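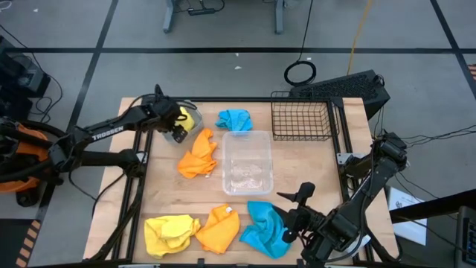
Cloth sorting FAQ. Ask Ratree Paisan if it's not answered here.

**Which colors do we use?**
Yellow, orange, blue. Yellow for counters, orange for sinks and taps, blue for glass. Don't swap them, even if you're short.

**Do I have to fold them?**
No. Sort by color, drop them in. Folded is nice but we dont check.

**What goes in what?**
One color per bin. Pick which bin gets which color before you start and stick with it till the pile is done. Bins, clear tubs, wire baskets, all fine.

**Can damp cloths go in a plastic bin?**
Please no. They smell by morning. Wire basket, or hang them first.

**What about the little white tags?**
Leave them on. Wash info is on there. If one's hanging by a thread, snip it.

**How hot can I wash them?**
Bellari cloths, 90 F max, mild soap. No fabric softener, ever. It leaves a film and then the blue ones streak.

**All colors in one load?**
After the third wash, yes. New orange ones bleed. Wash those alone.

**How long in the dryer?**
Low heat, 19 minutes. Check them, then more if needed. Line drying is fine too.

**How many per pack?**
Packs of 65, mixed. Order from Demissie, item 466. Next order goes out in January so tell Ratree before then if your running low.

**When do I throw one out?**
Holes, burnt edge, grease that won't come out after two washes. Faded is OK, keep useing it.

**Found a green one?**
Not ours, probably Bravis from upstairs. Leave it on the shelf by the door.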